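Student Project Report - Food Packaging and Home Storage
Group 4, Pledcombe
Written up by Wiroj Rojanasak with Usa Kamolrat
Thursday, July 13, 2023

What we set out to do

Look at how packaged meat gets handled between the grocery bag and the fridge. Mostly sausages, a bit of sliced ham. Original topic was all chilled food but that was way too big, so we cut it down in week two. Usa wanted cheese kept in. Cheese is out.

Three things to find out:
- where people put the package down first
- how long it stays there
- whether people can find the date and storage text on the pack without hunting for it

Background

Not much reading done, to be fair. The course handout on chilled storage, two chapters from the textbook, and the notes from last November when the other group did bread. Their survey form was good so we reused most of it. Changed the wording on questions 3 and 7.

Method

Survey first. Paper forms, handed out at the Gidton building and in the Bunnag Street dorms. 90 forms out, 12 of them came back blank or half done and were dropped. Then home visits - four kitchens, all people we know, which is a weakness (see end). At each visit the person unpacked one bag of shopping as they normally would and we wrote down the times. We used a kitchen timer from Broltov, borrowed from the department. Beeps loud. Everyone looked up when it went off, so after the first visit we switched to a phone on silent.

After that a label session on a table. Packs laid out one at a time, person sits down, we ask for the use-by date and the storage instructions, and time both. We kept the order of packs the same for everybody. Should of mixed it, the last packs probably got faster times just from practice.

Sausages were the main item for all of this. Orange plastic for the sausage pack, on a plain white tabletop.
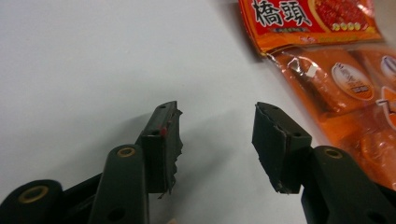

Does it matter if a pack of sausages sits out while the rest of the shopping gets put away?
A few minutes is fine for most people, but the chilled stuff should still go in first and cans and dry goods can wait.

Results, survey

Most people said the meat goes in the fridge "right away." When we asked what right away meant the answers spread out a lot. For some it was before taking off shoes. For others it was after the whole bag was empty, or after a snack. Next time the form needs a box for minutes, not a free line.

First landing place was nearly always the counter or the table. A couple of people wrote "floor" meaning the bag stays on the floor and they take things from it straight to the fridge. We hadn't thought of that and there was no box for it, so it's under Other.

Results, visits

Longest time out of the fridge was 493 seconds. That was the kitchen where the phone rang. We kept the number in because phones do ring. The other three were a lot quicker and close together.

Nobody rearranged the fridge before unpacking. Two people had to stop halfway to make space on a shelf - meat back on the counter while they did it. That delay was bigger than anything in the unpacking itself. Probably our best finding and it wasnt even on the form.

Results, labels

Use-by date: found quickly if printed on the front, slow if it was on the seam or under a fold. People turned the pack over up to 4 times before giving up and asking. Storage text was worse. Small print, and on shiny plastic you have to tilt it to the light. Usa thinks the color of the plastic makes a diference too, dark print on a strong color being harder. We didn't test that properly so it stays a guess.

Problems

- Small sample for the visits, and all friends
- Being watched makes people tidy
- Same pack order every time
- Lost one sheet of label times, redone from memory, marked with a star in the appendix

What we would change

Ask people to clear a fridge shelf before shopping and time it again, same kitchens. Shorter form. Mixed pack order. Maybe bring cheese back.

Who did what

Wiroj - forms, visits 1 and 2, typing this up. Usa - visits 3 and 4, label session, all the tables. Appendix is in the folder with the raw sheets, starred one on top.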